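地方政治 | 人物访谈 | 11/06/2018

差47票之后,谢倩如还想再选一次

谢倩如(Qianru Xie)在Estcombe选区的补选中以47票之差落败。计票结束时已过凌晨,她和对手握了手,回家睡了四个小时,第二天上午照常去上班。我们见面时,她已经决定参加11月的换届选举。

“输得不多,所以更难受。”她说,“要是差一千票,我大概就不想这件事了。”

她没有加入任何政党,竞选时只谈三件事:Bech到Prunville的公交线、镇上诊所的开放时间,还有小学门口那个路口。公交线是她参选的起因。两年前,区议会把末班车从晚上九点半提前到七点,理由是乘客太少。谢倩如当时在Prunville上晚班,下班后只能拼车或者走路。

“他们拿的是八月份的数据。八月份学校放假,工厂也有一半人休假,车上当然没人。”她写信给议会要完整的统计,等了9个星期才收到,里面缺了两个月。她后来自己去站台上数,数完交给了议会的交通小组,对方回了一封感谢信,之后就没有下文。

我问她,现任议员说恢复末班车每年要多花一大笔钱,她怎么看。她说这笔账她看过,里面按全年每天一班计算,连法定假日也算了进去。“我提的是周一到周五。他们从来没按我提的方案算过。”她承认,即使只在工作日恢复,钱也得从别处挪,她倾向于削减议会的外聘咨询费。至于具体能省多少,她没有给数字,说要等新的预算草案公布。

补选的投票率很低。谢倩如认为Lornon那一片是她失分最多的地方。那里是新建的住宅区,住户搬来不久,不少人没有登记为选民。她在那里只办过一场见面会,时间定在下午四点,来的多半是退休的人。“时间选错了,这个怪我。我自己就是上班的,居然定了四点。”

她还提到传单的问题。第一批传单把诊所的电话印错了一位,已经发出去200份才被一位住户发现。对手的团队在一次辩论会上提起过这件事。“他提得没错,印错就是印错。我后来一家一家去换,有几家还请我进去坐了坐。”其中一户后来成了她最常去征求意见的人家,主要是听他们抱怨停车。

关于停车,她的立场有些变化。春天时她反对在主街设收费车位,现在她说可以接受前两小时免费、之后收费的办法。我问这算不算改口,她说算。“商店的人跟我讲,有人早上把车停在门口,晚上才开走,客人没地方停。我之前没听到这一边的话。”

有批评者说,无党派议员在议会里势单力薄,提案很难通过。谢倩如不否认,但她指出诊所周六开门的动议就是一位无党派议员提的,最后得到了两边的支持。她说自己如果当选,会先争取进交通小组,其他委员会可以以后再说。有没有政党找过她?她说有,谈了一次,没有谈拢,原因是对方希望她在公交问题上暂时不要表态。

她的家人对再次参选意见不一。丈夫支持,母亲觉得太累。补选那阵子她瘦了不少,晚饭经常在车上解决。这一次她打算每周只留2个晚上敲门拜访,其余时间打电话。 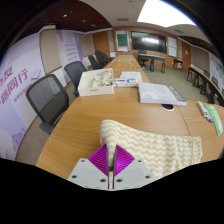 换届选举的竞选计划还没有完全定下来,谢倩如说眼下最要紧的是选民登记,Lornon的见面会也要改到晚上七点以后。她不想再用讲台加一排排椅子的形式,希望大家围着一张长木桌坐下来谈,桌上铺块布就行,像那块白色和浅黄褐色相间的锯齿纹布,看着像家里吃饭的样子。第一场的主题定为公交线,她会带上自己数的那份乘客记录,也会邀请现任议员到场。截至发稿,对方还没有答复。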